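# Workshop tips: what to put in the budget before you buy a robot arm

These notes come from our small repair workshop at Suvholm, where we planned the purchase for one whole winter. I write them down for others who are in the same position.

**Make the list of tasks first.** Write every job you want the arm to do, and next to it the part it must hold. Bring the real parts to the seller. A drawing is not enough, because sheet metal with folded edges is held very differently from a soft sponge.

**Measure the table, then measure again with the arms stretched.** Our first table was too narrow, and we had to buy a second one. Two arms facing each other need free space in the middle and also behind, for the elbows.

**Ask for the price of everything that is not the arm.** In our quotation from Böttcher the extra cables, clamps and table plates came to 631 euros, on a separate page. I nearly missed this page.

**Keep a line for spare fingers.** Gripper fingers wear out. We put 35 euros per month aside for fingers, screws and cable ties, and most months it is enough. 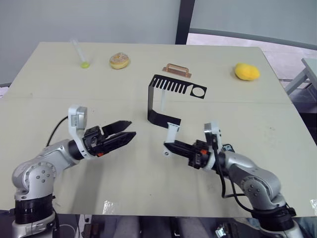 Should you buy the second arm at the same time as the first?

Only if you have a job on your list which needs two hands. Otherwise buy one, use it for a season, and leave the place for the second one free on the table. Ask the seller to write in the offer how long the price of the second arm is valid.

**Count your own hours.** The first set-up took us 9 working days. During this time we could not take other orders, so this is also a cost – maybe the biggest one.

**Keep the cables long.** A cable which is tight at the wrist will break at the plug. Order one size longer than the seller recommends and fix it loosely along the arm.

**Think about a used machine.** Valosport, the sports equipment maker in the next street, sold us an old steel side table and a control cabinet for 700 euros together. Ask for the service book before you pay, and look inside the plugs.

**Read the service contract on a quiet day.** The one from Olla had the travel costs in small letters on the last page. We asked for a fixed sum per visit and got it by Thursday.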